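4. Using your Nudlow steam inhaler at the bedside

The Nudlow is meant for short sessions of plain steam or steam with dried herbs, such as thyme or chamomile. Read section 2 (Safety) before you use it for the first time.

Choose a firm, level surface that you can reach while sitting upright.

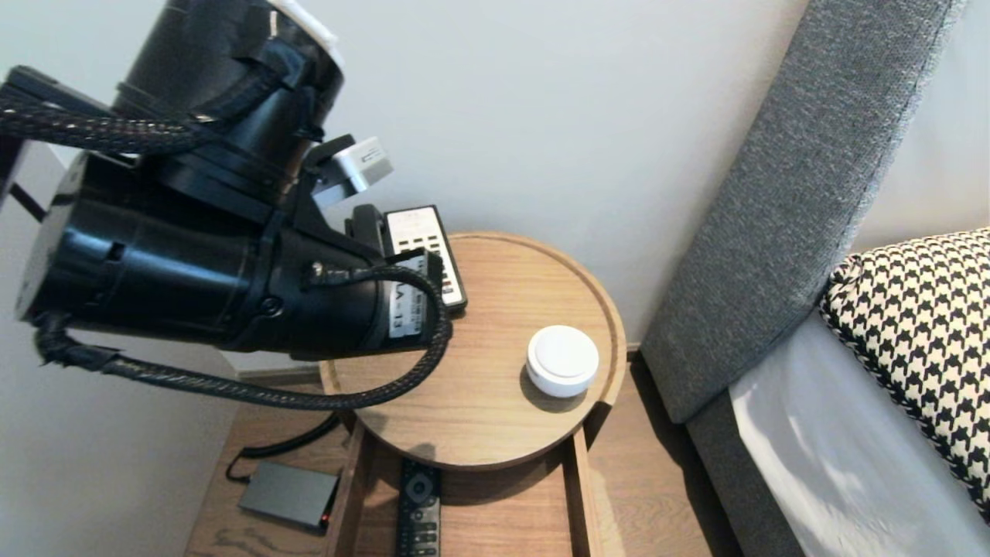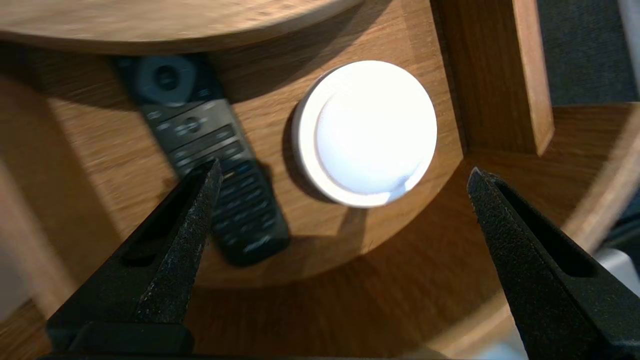
Setting up

1. Wash the mask and herb basket in warm soapy water. Rinse well and leave to dry.

2. Lift off the lid and fill the tank with cold water to the lower line. Do not go past the upper line – hot water may spit from the vent.

3. Put 2 level teaspoons of dried herb into the basket. Estell sachets can be used whole. Do not use powders, oils or fresh leaves.

4. Lower the basket into the tank and turn it to the right until it clicks.

5. Fit the lid, then the mask. The vent must face away from you.

6. Plug in and press the green button. The light flashes while the water heats and stays on when steam is ready.

7. Wait one minute, then breathe normally through the mask for up to 3 minutes.

Note: The inhaler switches itself off if the tank runs low. Let it cool before refilling.

Caution: Steam can scald. Do not use the inhaler lying down, when drowsy, or with a child on your lap. Keep the lead clear of bedding.

Caution: If you have asthma, are pregnant or take regular medicine, speak to a pharmacist or doctor before adding any herb. Stop at once if your chest feels tight or your skin itches.

After use

8. Unplug and leave to stand until the tank is cool to the touch.

9. Empty the tank and throw the used herb away. Do not use it a second time.

10. Wipe the tank with a soft cloth. In hard water areas, descale once a month with Chidiac powder (see section 6).

Spare baskets and masks can be ordered from Purnstead, quoting part number 186.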